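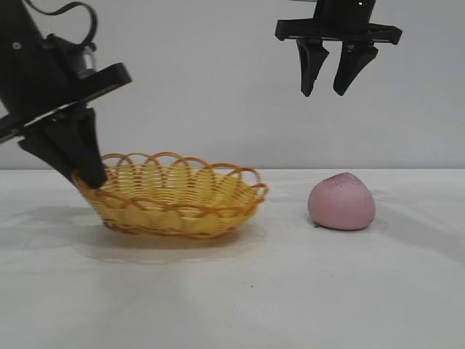

Attachment 1: basket, table

Ticket 1297: Stock import stops at row 499
Product: Huvuditz stock module, Tela shop
Opened by: Carol Hartley
Assigned to: Priya Fitzsimmons
Opened: 2 March 2020
Status: Resolved

Reported fault
The overnight import from Hitance ends early. The supplier file has 1,297 rows. Rows after 499 keep their old stock level and old price. No error on the import page. Homeware and baskets are the groups most affected, as they sit near the end of the file.

Log
PF: Ran the import by hand with the same file. Stops at the same row. Server reply is 200, so the job is marked as complete.
PF: Split the file in 2 at row 499. First part loads in full. Second part loads nothing.
PF: Row 500 has an inch mark in the size column. The reader takes it as an opening quote and treats the rest of the file as one field.
CH: Hitance changed their export last week. Sizes used to be in centimetres only.
PF: Turned on strict quoting in the Fogh reader and reloaded the full file. All rows read. Prices checked against the supplier list for homeware, no differences.
CH: Shop pages now show the new prices. Fine to close.

Still open
The import should report a row count mismatch. Moved to a separate ticket, planned for the May release.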